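Last updated: 2023-07-26

Interim progress report to the Kercombe fund
Project: Drendow, household and shop-counter chores
Prepared by Vignesh Chowdary

2 comments | 7 shares

This report covers the work done since the spring review. The question we were funded to answer is whether a machine can take over small tidying jobs at home and behind a shop counter, at a quality a person would accept. For a few of these jobs we can now say yes, with supervision. For most of them the answer is still no.

The period was spent on desk and counter organizers: putting small items into compartments, taking them out again, and moving a card or slip from one cell to another. We picked this because both of our trial partners asked for it. Pai wants its counter trays sorted at closing time. Fustolau is more interested in desks and bathroom shelves.

We recorded 753 demonstrations by hand, which meets the target in the work plan. Amândio Mendes trained the current model on them and ran the tests on tables of three different heights.

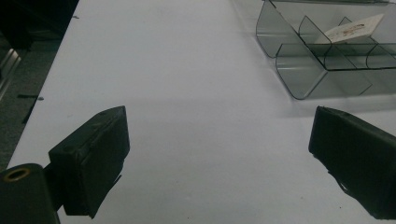 Clear and tinted plastic remains the hardest material we work with. The model often places the front wall of a tray too far back and comes down on top of it. With opaque trays this error is rare. We tried stronger side lighting, which helped a little, and a second pass of recording with the tray turned to different angles, which helped more. Thin items are the other weak point. A card leaning against a divider can be picked up if its top edge stands clear. A card lying flat in a cell usually can't.

In the July tests we made 113 attempts at the full task, meaning one item picked from a cell, moved, and released in the correct new cell. Of these, 57 were completed with no help. Most of the failures came at the pickup. Once an item was properly held, it was seldom dropped. Speed is poor. A person does the same job in a couple of seconds and the machine does not come close, though for an after-hours job at Pai this matters less than we first thought.

Both partners were asked whether they would use the system as it stands. Pai would, for opaque trays only, if a staff member checks the result in the morning. Fustolau would not. Their view is that a household will not put up with a machine that has to be watched, and we agree with them.

Spending is within budget. One line was moved from travel to replacement finger pads, which wear faster than planned.

For the next period we propose to drop the flat-card task, record more demonstrations with tinted and clear trays, and run a 7-night trial at Pai. We ask Kercombe to approve the change in scope before the trial is scheduled. Amândio will send the full test log separately.

This site uses cookies to remember your settings. Accept | Manage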